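Lusten Workshop > Newsletter > Benches and Storage

News Benches Materials Archive Contact

Taped grids on the sorting benches

The sorting benches in the Vekard room are now laid out with tape. The old pencil lines had worn off in the middle, where most of the work is done, and redrawing them every month was using up time better spent on sorting.

Masking tape was tried first. It tore on removal and left residue on the surface. The replacement is a blue tape from Fakus, supplied in 500 inch rolls under stock number 123. It shows up well against a tan top and comes away in one piece if pulled back slowly at a low angle.

Method for anyone laying out a bench at home or in the side rooms:

Wipe the surface and let it dry fully. Tape laid on a damp top lifts at the ends within days.

Lay the long strips first, front to back, then the cross strips over them. Press from the center outward with a block or the side of the hand. Do not stretch the tape – it shrinks back and pulls the line out of true.

Cells do not need to be exactly square. They need to be large enough that a part can be set down and picked up without touching a line. A bench with large cells is easier to keep in order than one with many small ones. 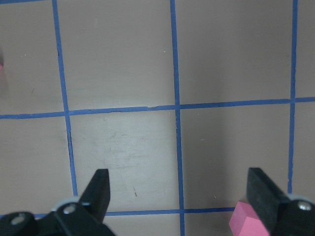 Small wrinkles near a crossing can be left alone if they lie flat. A raised wrinkle catches on the edge of a tray and should be slit with a blade, pressed down and covered with a short patch. Check the crossings first, as the double thickness takes the most wear.

Loose blocks and offcuts go inside a cell, clear of the tape. Anything left on a line at the end of a session is moved to the El Ouafi rack and treated as unsorted.

Replacement rolls are on the lower shelf by the door. Please enter the length used on the sheet – the next order goes in on Saturday.

Related items
Labels for the El Ouafi rack
Cleaning residue from sealed tops
Fakus tape: widths in stock
Vekard room opening hours, March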